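A funnel of one's own: the quiet pleasures of small glassware

I own more funnels than saucepans. I don't think that's a boast, and my family certainly don't treat it as one, but it does explain why I was so happy to spend a whole February afternoon in Trallville talking to people about how you get a small amount of stuff into a small glass thing without spilling it down the outside.

My way in was soap and hand cream, which I used to make at the kitchen worktop with a measuring jug and a lot of optimism. Then I bought a box of old lab glass at a car boot sale and I was gone. There's something about a round-bottomed flask! It won't stand up by itself, it rolls off anything, it has to be washed with a silly little bent brush, and I'd still rather look at one than at any vase in the shops.

The bench I'd come to see belongs to a little workshop in the old Condier building, up two flights of stairs and past a bicycle. I'd pictured shelves and shelves of kit. What they set out for most jobs is a rack, a flask, a ring for it to sit in and a funnel, all on black, and I have been copying it at home ever since.

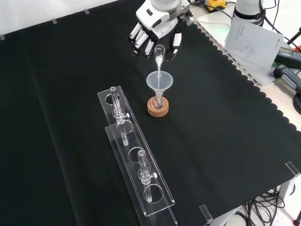 Start with the ring

If you buy one thing after reading this, make it a cork ring. I went years without one and propped my flasks in mugs, egg cups and once (not my finest hour) a rolled-up sock. Cork is kind to glass, it grips a bit, and it keeps the flask upright so that both your hands are free for whatever you're pouring. Mine came from Vitberg, the catalogue people, and has a tea stain on it already.

Do check the size before you order. The hole wants to be smaller than the belly of the flask, obviously, but if it's much smaller the whole thing perches like a ball on a bottle top and every nudge makes your heart stop. I sent two back before I got it right, and the postage cost me more than the cork.

Plastic or glass for the funnel? I get asked this more than you'd think. Glass looks lovely and shows every speck, and I've broken four. A frosted plastic one weighs next to nothing, which matters when it's sitting in the neck of a very small flask and the whole stack is only as steady as its heaviest bit. Plastic has its own bad habit with powders, mind you – on a dry day they cling to the sides and you have to coax them down.

For coaxing, and for moving powder generally, you want a thin metal spatula. I used the handle of a teaspoon for ages and it's just too fat. Bring the spatula in low, close to the rim, and tip a little at a time.

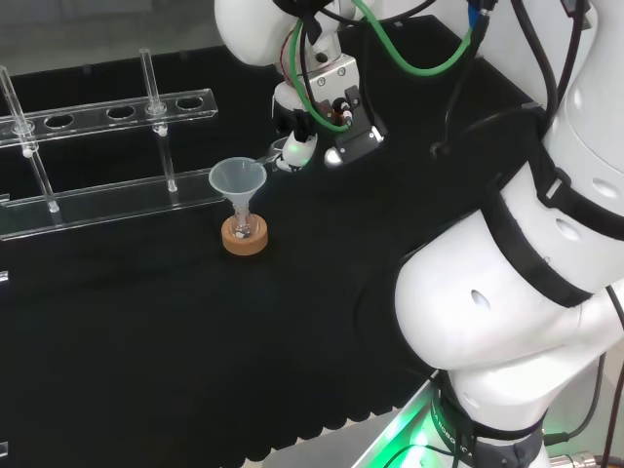
I'm a terrible rusher, so this was the part of the day I needed most. A heaped load nearly always slides off in one lump, lands in the top of the stem and blocks it, and then you're stuck poking about with a cocktail stick and muttering. Small helpings go through. If you do get a plug, lift the funnel a fraction to let the air out and give the cone a gentle flick with a fingernail.

And then the liquid. Powder first, liquid after, is how I do most of my own recipes, and the nice thing about that order is that the pour rinses the funnel for you. Tip your vial steadily and aim for the side of the cone. A thin stream is what you're after. If it glugs, you've tipped too far.

There's the matter of what's underfoot and under-hand as well. I never gave surfaces a thought until I'd lost a stopper down the gap behind the cooker. Something with a bit of grain or nap to it stops things skating about, and a plain colour means you can find what you've dropped. Grey is handsome and hides the dust. It also hides grey rubber bungs, as I can tell you from experience.
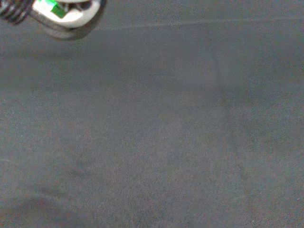 Black is my favourite for anything white. Every stray grain shows up, so you know straight away if you've been clumsy, and clear glass looks marvellous against it. I bought a length of black cotton on the market the very next morning, hemmed it badly and clipped it along the back of my table. It has been through the wash 15 times now and it's holding up better than I am.

Racks are the other thing I've come round to. I'd always had wooden ones, the sort with pegs at the back, and thought the clear acrylic kind looked a bit dental. But they're so easy to live with! You can see right down the side of a tube to its tip, they wipe clean, and you can set one slantwise across the table to leave the middle free. I've got a Tovar rack with 24 holes, and I've learnt to leave most of them empty. Two tubes with space between them are a joy to lift out. Two tubes side by side clink, and I hate that clink.

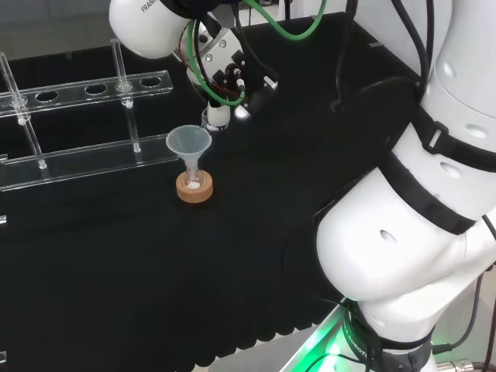

My one grumble with acrylic is scratches. Don't go near it with a scourer, and keep it away from nail varnish remover, which will cloud it for good. Warm water, a drop of washing-up liquid, soft cloth, done. The funnel gets the same treatment, plus a pipe cleaner up the stem, and I stand it upside down on the draining board overnight with the flask next to it on its cork.

If there's powder left behind in the flask, let it soak before you start scrubbing. I've scratched a couple of nice ones by going in too hard with the bent brush when I wanted my tea.

I caught the late bus home from Trallville with a second cork ring in my coat pocket. It's a size bigger than the first, and I haven't got a flask to fit it yet, so I suppose I'll be back at the car boot sale as soon as the weather picks up.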